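黑色衣服晾干后总有白印子、还发灰,到底怎么洗?

提问:南窗下的猫
标签:洗衣 晾晒 深色衣物
浏览 2508 次

各位好,来求助。我家黑衣服特别多,我和我先生都懒得搭配,一年四季基本就是黑T恤、黑卫衣、黑打底。最近半年发现晾干收下来的时候,领口和腋下总有一道一道的白印,用手搓能搓掉一点粉,有的搓不掉。还有两件新买没多久的,颜色已经发灰了,看着像穿了三年。

我的情况交代一下:滚筒洗衣机,用的是洗衣粉(牌子叫 Huvine,邻居团购的时候跟着买的一大袋,还剩大半袋舍不得扔),水温一般设40度,有时候赶时间就用快洗。我们这边水挺硬的,烧水壶一个月就一层垢。晾的话以前在阳台,今年阳台封起来改书房了,现在就在洗衣房里晾,那边有张白底碎花点的水磨石纹台面,衣服收下来我都先摊在上面叠。
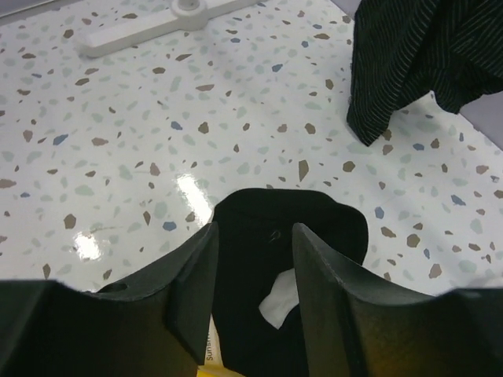
上个月我还专门试过多加一遍漂洗,好像好一点,但是一遍下来要多二十几分钟,电费水费也心疼。我妈说要加醋,我婆婆说要加盐,两个人在家庭群里争了一下午,我夹在中间什么都不敢加。所以想问问有经验的朋友:

白印到底是洗衣粉没化开,还是水垢,还是止汗露?发灰的还能救回来吗?另外小件和薄的黑衣服室内怎么晾才不留夹子印?

先谢谢大家!

回答一(已采纳)
答主:Marius Chiriac

我在干洗店帮过八年忙,后来自己不干这行了,但是家里人的衣服还是归我管,哈哈。你这个问题我觉得是两三件事叠在一起了,分开说吧。

能搓下来粉的,八成就是洗衣粉没化开。快洗时间短,滚筒用水又少,水再一硬,粉就更难溶。你先别急着扔那袋粉,拿它洗毛巾床单去,黑衣服单独换洗衣液,量按瓶盖上写的再减一点。我见过太多人一倒倒半盖满满的,泡沫多得从玻璃门上都看得见,最后全留在衣服里了。

搓不掉、摸着发硬的,在腋下的话多半是止汗露。这个要单独处理:白醋兑温水,一比四左右,把那块泡半个小时,用软牙刷顺着布纹轻轻刷,然后正常洗。注意千万别和漂白类的东西一起用!!这个不开玩笑,会出有毒的气体。刷的时候也别太使劲,黑布刷狠了会起毛,起毛以后看着更灰。

说到发灰。发灰分两种,一种是表面起毛加上残留,这种可以救;另一种是真掉色了,那就只能染或者当睡衣穿。怎么分呢,你把衣服翻到里面看,里子还很黑、外面灰,拿去用清水多漂两遍,干了以后拿毛球修剪器走一遍,能回来不少。里外一样灰,就别折腾了。

以后洗黑衣服记住翻面、冷水、别塞太满。我自己一般30度以下,转速也不用开到顶,甩太狠会有死褶,死褶的地方先磨白。

晾的话,室内其实比阳台好,太阳直晒黑色才是真的毁衣服。薄的小件我喜欢用那种圆的、一圈带夹子的晾架,占地方小,挂哪儿都行。夹的位置挑下摆的缝边或者侧缝,别夹在胸口那种平的地方,印子就看不出来。衣服之间留出一拳的空,捂着干的会有味儿。
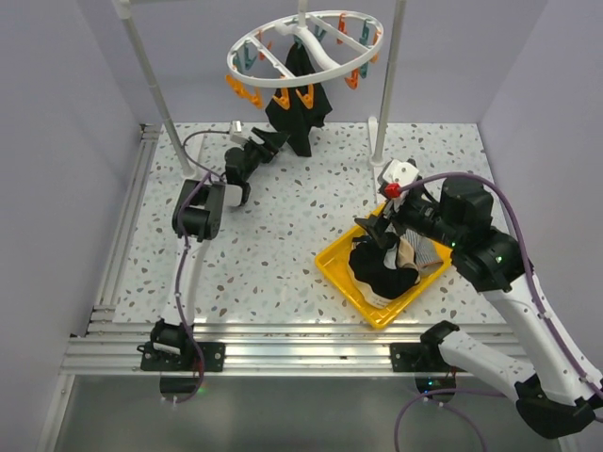
洗衣小件的晾法,黑衣服挂在里侧,两边是浅灰紫色的墙

对了,你说收下来先摊台面上叠,那记得台面先擦一把,尤其是浅色台面,上面有灰有粉你看不出来,一沾到黑衣服上全显形了。我家就是,我一直以为是没漂干净,擦完台子好了一半,气得我。

评论(3)
南窗下的猫:天哪台面这个我完全没想过!我晚上就去擦。谢谢您写这么多。
小满不满:请问醋味儿会留在衣服上吗?
Marius Chiriac 回复 小满不满:漂干净就没有了,晾的时候可能还有一点点,干透就散了。

回答二
答主:Tudor Nedelcu

楼上说得很全了,我补充一点关于水硬的。我住的那栋楼水也硬,测过一次之后就老老实实往洗衣机里加软水剂了,Culness 家的,一袋57块,我一个人住能用很久。加了以后洗衣液可以少放,毛巾也不那么扎脸了。洗衣机本身也要清,橡胶圈那一圈你掰开看看,我第一次掰开差点吐了,黑乎乎的一层絮,怪不得衣服上老粘东西。我现在每个月空转一次高温,门平时就敞着。

盐那个说法我试过,没看出区别。老一辈讲的是新衣服第一次下水放盐固色,现在的染料跟以前不一样了,放不放都行,你婆婆要是坚持,就放一勺让她高兴高兴。

夹子印我多说一句。带夹子的圆晾架,夹子太紧的那种,可以在夹子和衣服之间垫一小片旧棉布,或者直接夹在洗标上面那条缝上。针织的不要这么挂,会拉长,平铺最稳妥。我有件黑色针织开衫就是挂成连衣裙的,到现在还舍不得扔。

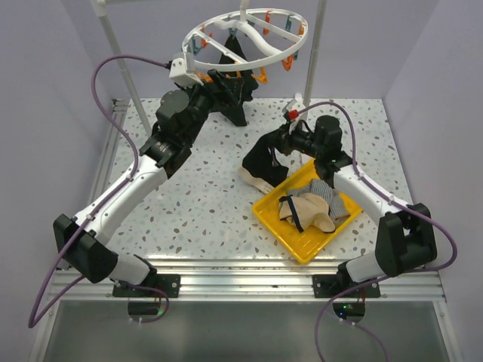
圆形晾衣架,外圈带橙色和青绿色小夹子,挂着一件黑色衣服

回答三
答主:匿名用户

买深色专用洗衣液就行了,别的都是瞎忙。我家用 Stamumlow,100块两瓶,挺黑的。

评论(1)
洗了个寂寞:什么叫挺黑的,是价格黑还是衣服黑?

提问者补充(31/01/2022)
回来报个信。按第一位答主说的,洗衣粉改去洗床单了,黑衣服用洗衣液,翻面冷水洗,连着洗了几桶,粉状的白印基本没有了。腋下那块泡了两次醋,淡了很多,有一件黑T恤还剩浅浅一圈,准备再泡一次。发灰的两件里有一件是里外都灰,放弃了,给我先生当家居服,他说他没看出来哪里灰……橡胶圈我也掰开看了,不想描述。软水剂还没买,想先问问有没有人知道滚筒是放在预洗格还是主洗格?说明书找不着了。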